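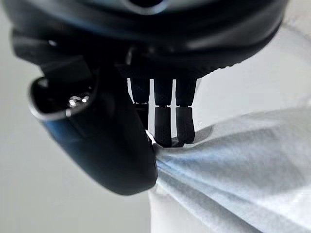

Stirnton Home Textiles Club
Wednesday, January 29, 2020

Notes on shrinkage in cotton cloth

I sew curtains and table linen, and the question I get most often by email is how much extra cloth to buy. The answer depends on the weave, the finish and how the cloth will be washed. Most shops print a single figure on the bolt end and leave it there. I prefer to measure.

My method is simple. Cut a test square along the grain and mark two lines on it with cotton thread in a contrasting color. Ink fades or spreads, and chalk is gone after the first rinse. I keep the marks 200 mm apart and well in from the cut edges, where fraying pulls the yarns out of line. Measure once along the warp and once along the weft, and write both numbers down before the square goes anywhere near water.

Wash the square the way the finished piece will be washed. A cold hand rinse says very little about a curtain that will go through a warm machine cycle. Let it dry flat, press it without dragging the iron, and leave it for 30 minutes before measuring again. Cloth straight off the board is still relaxing.

The plain weave I bought from Nygård in March lost 10 mm along the warp and 2 mm along the weft, so five percent and one percent. That is a normal split. Warp yarns are held under tension on the loom and give most of it back in the first wash. A second wash moved the warp by a further amount too small for my ruler, and I stopped there.

Eilif Bakke wrote to ask whether steam alone is enough. For wool, often yes. For cotton I would still wash. Steam releases part of the tension, and the rest comes out later, usually after the hem is sewn.

Lining is a separate problem. If the face cloth and the lining shrink at different rates, the lower edge will pucker or the lining will hang below the hem. Test both, and wash both before cutting. The Natudlow lining I have used for the past two pairs comes preshrunk, but I test it anyway, one square per bolt.

Next post: weights for curtain hems, chain against disc.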